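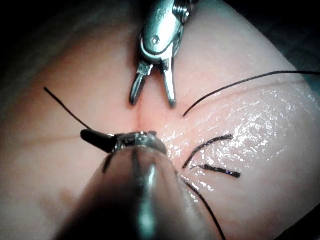
Wer darf die Feldpostbriefe aus dem Nachlass Baláž im Lesesaal einsehen?
Jedes Vereinsmitglied nach Anmeldung beim Archiv, Gäste mit schriftlicher Zustimmung des Vorstands. Die Regelung steht unter TOP 3.

Protokoll der Arbeitssitzung im Mai
Geschichtsverein Colden, Arbeitskreis Briefe und Nachlässe
Ort: Vereinsraum, Obergeschoss
Beginn: 18.30 Uhr
Leitung: Alžběta Zeman
Protokoll: Schriftführung des Arbeitskreises
Anwesend: laut Liste, der Arbeitskreis ist beschlussfähig

TOP 1 Protokoll der letzten Sitzung
Das Protokoll wird mit einer Änderung genehmigt. Unter TOP 5 muss es »Lazarettzug« heißen, im Entwurf stand »Lazarett«. Die Tagesordnung wird ohne Ergänzung angenommen.

TOP 2 Stand der Abschriften
Der Nachlass Baláž umfasst 80 Briefe und Postkarten aus den Jahren 1915 bis 1918. Abgeschrieben und gegengelesen sind die Stücke bis einschließlich Herbst 1916. Bei 19 Stücken ist die Datierung offen, weil der Poststempel fehlt oder nicht lesbar ist. Frau Zeman schlägt vor, diese vorläufig nach dem Inhalt einzuordnen und die Datierung in eckige Klammern zu setzen. Dagegen wird eingewandt, dass der Schreiber in mehreren Briefen Ereignisse erwähnt, von denen er erst Wochen später erfahren hat. Die Ernte zu Hause kommt zum Beispiel noch im November vor. Nach Aussprache einigt sich die Runde darauf, nur den frühestmöglichen Monat anzugeben und die Begründung in die Fußnote zu nehmen.
Beschluss: einstimmig angenommen.

TOP 3 Benutzung der Originale
Die Originale liegen seit März in säurefreien Mappen. Im Lesesaal werden künftig nur die Scans vorgelegt. Mitglieder können die Originale nach Anmeldung einsehen, jeweils eine Mappe, ohne Kugelschreiber. Gäste brauchen die schriftliche Zustimmung des Vorstands. Die Familie hat der Benutzung zugestimmt, behält sich aber vier Briefe vor, in denen es um die Krankheit der Schwester geht. Diese bleiben bis auf Weiteres gesperrt und werden im Verzeichnis nur mit Nummer geführt.
Beschluss: angenommen bei einer Enthaltung.

TOP 4 Regeln für die Edition
Zur Diskussion steht, ob Rechtschreibung und Zeichensetzung angepasst werden. Für die Lesefassung wird eine vorsichtige Angleichung gewünscht, da der Schreiber kaum Punkte setzt. Ein Teil der Runde möchte den Text unverändert lassen, auch »Kammerad« und die wechselnde Schreibung der Ortsnamen. Vereinbart wird:
- Wortlaut und Rechtschreibung bleiben stehen.
- Satzzeichen werden ergänzt, wo der Satz sonst nicht verständlich ist.
- Abkürzungen werden beim ersten Vorkommen aufgelöst.
- Streichungen der Zensur werden mit drei Punkten in Klammern wiedergegeben.
Der Ort Finov kommt in drei Schreibweisen vor. Ob immer derselbe Ort gemeint ist, ist ungeklärt. Frau Zeman vergleicht die Stellen mit der Karte im Stadtarchiv.

TOP 5 Druck und Kosten
Von der Druckerei Terkamik liegt ein Angebot für den Band vor, fadengeheftet, mit Bildteil. Das Papier im Muster scheint durch, ein zweites Muster wird angefordert. Ein Vergleichsangebot soll bis zur nächsten Sitzung eingeholt werden. Der Zuschussantrag an den Kreis ist gestellt, eine Antwort steht aus. Kein Beschluss.

TOP 6 Lesung im Herbst
Gelesen werden sollen Auszüge aus den Briefen von der Front und zwei Antworten der Mutter. Die Antworten sind nur als Entwürfe im Haushaltsbuch erhalten, darauf ist in der Einführung hinzuweisen. Der Brief über den Weihnachtsabend 1916 wird wegen seiner Länge gekürzt. Als Raum ist die Bücherei angefragt.

TOP 7 Verschiedenes
Der Scanner zieht bei dünnem Papier Streifen, die Scans der Mappe 4 müssen wiederholt werden. Der Schlüssel zum Planschrank hängt jetzt im Büro. Die Anfrage einer Schulklasse nach Kopien wird an den Vorstand weitergegeben.

Offene Aufgaben
Vergleich der Ortsnamen: Zeman
Zweites Papiermuster und Vergleichsangebot: Vorstand
Scans der Mappe 4: Archivgruppe
Raumzusage der Bücherei: Schriftführung

Ende der Sitzung: 20.45 Uhr
Die nächste Sitzung findet nach den Sommerferien statt, die Einladung geht schriftlich zu.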